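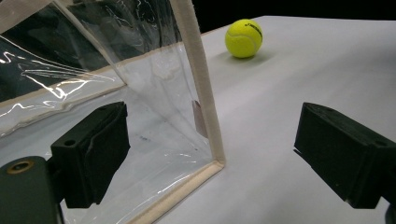 Chapter 7
Containers and Contents: Describing How Goods Are Packed

7.1 Scope of this chapter

Chapter 6 dealt with loads that hold their own shape, such as blocks and sealed drums. This chapter deals with loads made up of separate items placed in a container whose walls may bend. The main quantities are the volume of the container, the volume of the items and the space left between them.

The packing fraction is the total volume of the items divided by the inside volume of the container. It has no unit. For equal balls poured into a large rigid bin it does not depend on the size of the ball. In a small container the walls matter more, as balls cannot fit closely against a flat side or into a corner. A bag only a few ball widths across will therefore give a lower value than the bin.

Soft walls add a second difficulty. A clear plastic bag with stiffened edges keeps a box-like outline, but its sides can crease and its rim can lean inwards. The inside volume must then be found by filling and not from the lengths of the edges. Tennis balls are convenient for bench work of this kind: they are light, nearly equal in size and easy to see through the wall. 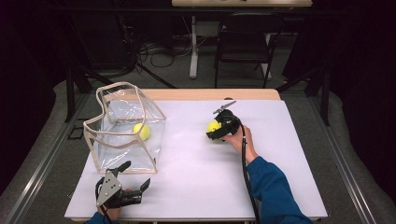
7.2 Terms and symbols

Inside volume, V: the volume of the container up to the level of its rim, in litres.

Item volume, v: the volume of one item, in the same unit.

Void: the part of V not taken up by items.

Wall allowance, w: the depth next to each wall in which the packing is disturbed. The Georgiou rule, used from section 7.4 onwards, sets w at half the width of one item.

The Willau tables in Appendix B list packing fractions for bins of up to 400 litres. They should not be used for containers under 40 litres, which are treated separately in section 7.5.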